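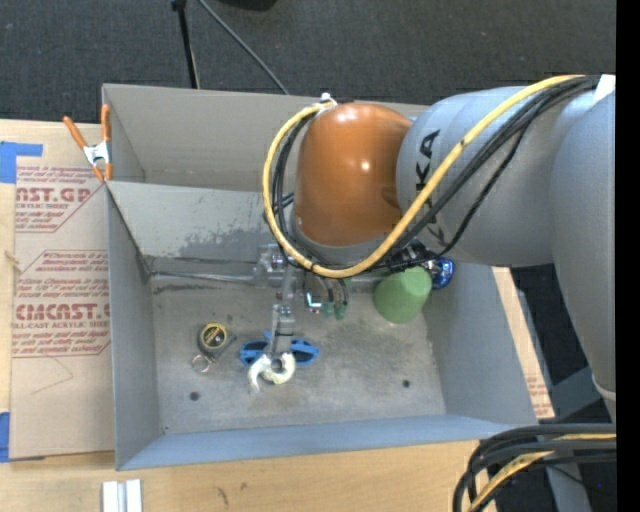

Shop Floor Talk > Automation and Controls > General

Thread: Bin picking on returns, six months in. What do the people do now?

tapeworm_ed
Returns and kitting, second shift
8/28/26

Some background for those who skipped my last three complaints. We process customer returns at Clomwood. Mixed junk comes in, somebody sorts it, good stuff goes back on the shelf. Since spring the somebody has been an arm for a good part of it. Management calls the whole arrangement Irnulex. We call it the arm.

I don't hate it. My wrists are better than they've been in years. What I want to know is what happened to the jobs at your place, because at ours the sorting job turned into three smaller jobs without anybody sitting down to write them up. I used to be a sorter. Now I'm the guy who feeds bins, the guy who unsticks bins, and the guy who fills out the screen saying why the bin was stuck. The screen has a dropdown. The dropdown has "other." I live in other.

Pay is the same, if you're wondering.

kitbag
Which part is it worst at? Ours can't do anything flat. Washers, rings, anything thin lying on the bottom of a bin, it just sort of pets them.

tapeworm_ed
Thin rings, yes. Cups depend on how they land. If a cup is leaning on a wall it will sometimes work at it for so long that I start rooting for the cup.

Tape measures it likes. I have no explanation.

Ferrand_Nights
We went through this two years ago. Numbers, for what they're worth: a good sorter on our floor did 332 pieces an hour, on mixed loads, on a decent night. The arm does 240. But it does 240 at four in the morning and it doesn't go to its kid's recital, so guess who won that meeting.

We had eleven sorters. We have five now, called cell attendants. Two retired, two went to receiving, two quit. No layoffs, as the newsletter pointed out in a large font.

mrs_pallet
"No layoffs" and six fewer people is some fine arithmetic.

Ferrand_Nights
I didn't write the newsletter.

vristic
Vesela Ristić here, using my own name like a fool. I do integration work and I've put in a fair number of these. Ed, what you're describing is a staffing plan that stopped at the safety sign-off. The arm got a spec and the people got a dropdown. On a job I did in May we had the attendants write the reason codes themselves before go-live, and it came to nine codes that meant something. Took an afternoon.

Also, ask for authority to pull a bin without logging it first. Log it after. You'd be amazed how much misery that removes.

tapeworm_ed
I asked. I was told the log has to come first for "data integrity." So the arm waits, I type, the data has integrity.

grommet77
Gonna disagree with the mood in here. I sorted by hand for nine years. It was awful. I wouldn't wish it on anybody, and half of you are talking like it was a craft guild. I watch two cells now, I sit down when I want, and I learned enough to re-teach a pick point on my own. That's worth more than being fast at a bin.

mrs_pallet
Did they pay you more for the re-teaching?

grommet77
Not yet.

mrs_pallet
Well then.

grommet77
Still rather have it than not. If I leave, it leaves with me.

kitbag
Both of you are right, please don't make it a nine-page thread like the glove thread.

bjacquet
Baptiste Jacquet, maintenance lead, different company (we run a Trasis line, long story). One more thing that changes: who gets called. When a sorter had a bad day, the other sorters covered. When a cell goes down, it's me, and everybody stands there looking at me like I'm the doctor coming out of surgery. We were down about 600 minutes last quarter and I believe I was personally observed for every one of them.

My advice is to get the attendants trained on cable checks and finger swaps. It's not hard work, and it gives them a real skill to put on paper. Our electricians objected for a month and then noticed they were sleeping through the night.

tapeworm_ed
Finger swaps I would do tomorrow. We currently wait for a guy from the day shift. I'm second shift. You see the problem.

vristic
Put that in writing to your supervisor with the minutes lost. Leave out the part about rooting for the cup.

tapeworm_ed
Sent it tonight. Kept the cup in. She asked which dropdown item it goes under.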